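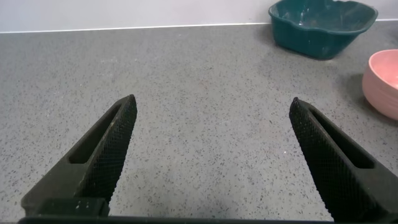

Progress Report to Plokix: Kitchen Counter Manipulation by Remote Demonstration

Reporting period: February through May
Work package 2, project Gesine

1. Status

Collection of remote-controlled demonstrations is on schedule. The agreement calls for 200 accepted episodes of the bowl and basin tasks by the end of the work package. At the close of May, 66 episodes had been rejected on review and the target of 200 had been met with the remainder. Hand-guided demonstrations, where the operator moves the arm directly, started later than planned and are reported in section 4.

2. Setup

The arm is operated from a leader arm at the next bench. The operator works from the wrist view only. The overhead view is recorded but hidden during an episode, so that the operator does not act on information the policy will not have.

The current counter layout places a teal basin against the back wall and a pink bowl nearer the front on the same side, with the left and center of the counter open. Episodes start with the gripper open over the speckled surface. In this start pose the pink bowl is only partly in the wrist view, and the operator has to turn the wrist before approaching it. We have kept this pose because the search motion is part of what the policy should learn.

3. Gripper

The Gastix fingers with the crosshatched inner pads replaced the smooth set in March. Slip on bowl rims dropped enough that operators stopped regrasping as a habit, which shortened the episodes. The pads now show light wear near the tip of the right finger, and there are scuffs along the finger edges. Grip force settings are unchanged. A spare pair is on order through Ingvarsson.

4. Hand-guided demonstrations

Five sessions were completed. Joint traces are smoother than those from the leader arm, but the operator's hand enters the wrist view in many episodes. Those segments are masked before training. We have not yet tested whether masking affects the grasp phase.

5. Deviations

Two weeks were lost in April to a timing offset between the joint log and the wrist video. The offset was constant within each session and has been corrected in the stored files. No additional funding is requested for this delay.

6. Next period

Train the first policy on the remote-controlled set alone, then on both sets combined. Vary the bowl position across the open part of the counter. Fit the spare fingers when they arrive and repeat the rim grasp test with the same force settings.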